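4. Comparison of Gripper and Camera Configurations

4.1 Purpose of the comparison

The system described in Section 3 allows the gripper and the wrist camera to be changed independently of the arm. Before the main data set was gathered, the project had to settle on one pairing for the two partner sites. This section reports the comparison that led to that choice. It covers two parallel-motion grippers, referred to by their project names Flosus and Sturutar, and two mounting positions for the wrist camera. The arm, the controller and the table were held constant throughout.

The comparison was limited to upright household containers, which make up the largest class of objects in the planned data set. Containers of this kind are simple to reach but hard to hold well. Their sides are curved in two directions, their surfaces range from glossy to matte, and their height above the grasp point makes small errors in alignment show up as visible tilt. A gripper that copes with boxes and tools may still perform poorly on a bottle.

4.2 Hardware

Both grippers are electrically driven and use a linkage that keeps the finger faces parallel through the full stroke. Flosus has flat block fingers and a wide base plate. Sturutar has narrower fingers with a shallow vertical groove, intended by its designers to center round objects during closing. The two were fitted to the same tool flange through an adapter made for this study, so that the distance from flange to fingertip differed only by the difference in finger length.

The camera was a small color unit with a fixed-focus lens. In the first mounting position, called the near mount, it sat close behind the base plate and looked out between the fingers. In the second, called the far mount, it was raised on a bracket and tilted toward the fingertips. The near mount gives a large view of the held object but loses the part of the object that the gripper covers. The far mount shows more of the table and less detail on the object. Exposure was fixed for both mounts, a decision taken by Kadir Tuncer after early runs in which automatic exposure caused the brightness of the background to change from one grasp to the next.

Commands were issued through the Courtois controller at a constant rate. The controller logs finger position, motor current and arm pose along with each camera image. Force was not measured directly. Motor current was used in its place, with the limits of that approach discussed in Section 4.6.

4.3 Procedure

Each trial followed the same order. An operator placed one container on the table inside a marked area, the arm moved to a start pose, and the operator guided the gripper to the object with a hand controller. After closing, the gripper held the object for a short period without arm motion. The arm then lifted, rotated the wrist through a fixed angle in each direction, returned and released. A trial was counted as a success if the container stayed in the grasp through both rotations and stood upright after release. A container that slid within the fingers but was not dropped was recorded separately as a partial success.

Two operators, Ieuan Bellis and Venla Ahonen, carried out all trials. Both had completed the training period described in Section 3.4. They alternated between grippers in short blocks so that neither gripper was tested only by a fresh or only by a tired operator. Objects were presented in an order drawn in advance by Leena Lindqvist, who did not operate the arm.

A total of 278 trials were completed across the four combinations of gripper and camera mount. The object set contained 29 containers, chosen to cover a range of diameters, neck types and surface finishes. Several had metal necks or collars. These were kept in the set on purpose, as bright reflections near the top of an object are a known difficulty for the edge-based pose estimate used later in the pipeline.
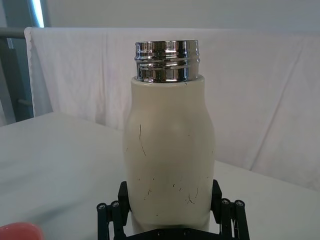

Lighting was not changed between blocks. The ceiling lights in the work area were left on and no lamp was added near the table. Raimo Vuorinen had proposed a diffuse light ring around the near mount, and one was built and tried. It reduced shadow on the object but produced a second band of reflection on polished parts, and it was removed before the trials began.

4.4 Grasp results

Flosus completed the procedure more reliably on containers with a waist or an inward taper. Its flat fingers made contact along a short line on each side and held there. On straight-sided containers the two grippers performed nearly the same, and the remaining failures were due mostly to poor placement by the operator. Both operators noted that Flosus was easier to align from the side, as the flat finger faces gave them a clear visual reference.

Sturutar performed better on small round containers, where the groove did what it was designed to do. The same groove was a disadvantage on larger objects. When the diameter was too great for the groove, contact fell on its two outer edges, and the object tended to turn slightly as the fingers closed. This turning was rarely enough to cause a drop. It did, however, place the object at an angle that the operator had not intended, and later steps such as pouring or placing on a shelf depend on that angle being known.

Partial successes were more common with Sturutar than with Flosus. In most of them the container slid downward during the first wrist rotation and then held. Raising the current limit reduced sliding but led to visible bending in two thin-walled containers, and the higher limit was not used in the reported trials.

One group of objects was difficult for both grippers. Tall containers grasped near the base swung during the lift, and the swing continued for a time after the arm had stopped. The operators could reduce it by grasping higher, but a higher grasp hid more of the body from the near-mounted camera. This conflict between a stable hold and a clear view came up repeatedly and is the main reason that the gripper and the camera were compared together.

4.5 Camera results

The images from the two mounts were judged on three points: whether the upper edge of the object could be located, whether the contact area between finger and object was visible, and whether the outline of the object could be separated from the background. Judgments were made by two readers working apart, with disagreements settled in discussion.

The near mount was preferred for the first two points. The upper part of the object was large in the image, and surface wear such as fine scratches could be used as a natural texture for tracking between images. This was useful on pale, matte containers, which otherwise offer little for a tracker to follow. The far mount gave the readers a better sense of where the object stood in relation to the table edge and other items, but contact between finger and object was often hidden behind the finger nearest the camera.

Separation from the background depended more on the work area than on the mount. Pale containers against pale cloth were the hardest case. The readers could usually follow the outline by eye, while the automatic method lost it in places along the body and recovered it at the neck. Tuncer repeated part of the analysis with a lower edge threshold. The outline was then found more often, but folds in the cloth were also marked as edges, and the overall result was not improved. A patterned backdrop was considered and set aside, as the partner sites would not be able to match it.

Polished metal parts had a mixed effect. Strong highlights on threads or rims helped the method to locate the top of an object, yet the highlights moved as the wrist turned, and the estimated position moved with them. The error was small in any single image. Over a full rotation it was large enough to be mistaken for slipping. The slip detector was therefore changed to use the body of the object and to ignore the upper portion when a metal collar had been entered in the object record.

4.6 Limits of the comparison

Motor current is an indirect measure of grasp force. It is affected by friction in the linkage, which differs between the two grippers and changes with wear. The current values in this section should be read as a means of comparing trials on the same gripper – they do not support a direct comparison of force between Flosus and Sturutar.

The operators knew which gripper was fitted. This could not be avoided, as the fingers are in full view during operation. Their comments on ease of use are reported for completeness and did not enter into the success counts. The object set was also restricted to dry, empty containers. Filled containers would load the fingers differently and would be expected to widen the gap on tapered shapes, but this was not tested.

Finally, the procedure used a single arm speed. A slower lift would likely have reduced the swing seen with tall objects, at the cost of longer trials. The chosen speed matches the one planned for data collection at both sites.

4.7 Selected configuration

On the basis of these results, Flosus with the near-mounted camera was adopted for the main study. Sturutar was kept as a second gripper for the small-object tasks, using the same mount. The camera bracket was stiffened after the comparison to reduce a slight vibration seen during wrist rotation, and the calibration procedure was repeated with the new part in place. Calibration files for both grippers are stored with the Plostia release of the control software, together with the object records and the presentation order used in the trials.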